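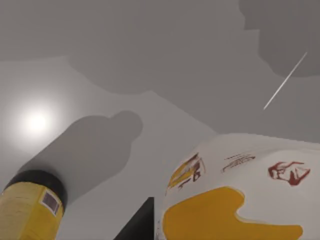
How to Apply for Free Product Samples as a Food Blogger

Food companies send samples to small blogs more often than most new bloggers think. You don't need a huge following. My blog had 400 subscribers when Kuipers mailed me my first box, six jars of pickled beets and a coupon sheet. These are the steps I use now.

Step 1: Get your blog ready

Have at least ten posts up before you write to anyone. Make sure your contact page works and that your email address is easy to find. Add a short page that says what you write about, where you live and how many page views you get in a month. Use the real number. Mine said 1,063 for a long time and I still got samples.

Step 2: Pick brands you already buy

Look in your own pantry first. If you can say which flavor you buy and what you cook with it, your message will stand out. Check the brand's Facebook page too. Filonport posts its blogger sign-up there every March and closes it once 3,000 people have applied, so go early.

Step 3: Write a short message

Four or five sentences is plenty. Include:

Your first name and the name of your blog
A link to one post that fits the product
What you would make with it
Your state, in case they only ship to certain areas

Don't ask for a specific amount. Leave your mailing address out until they reply and ask for it.

Step 4: Keep track

I use a plain spreadsheet with the brand, the date I wrote, the reply and the date the box came. If I hear nothing in three weeks I send one follow-up and then leave it alone. Viken took two months to answer me. Drasero never did, and I still buy their crackers.

Step 5: Check the box when it comes

Open it the same day. Juice and anything with dairy may need to go straight into the fridge. Write down the best-by date and plan your post around it. If something is broken, tell the company right away and attach a photo.

Step 6: Write your review

Say at the top of the post that the product was free. In the United States you are expected to disclose this clearly — a tag at the very bottom isn't enough. Then say what you liked and what you didn't. I once wrote that a salad dressing was too sweet for me, and the same company sent me another flavor that summer.

Email the link to your contact once the post is live, and thank them for the box.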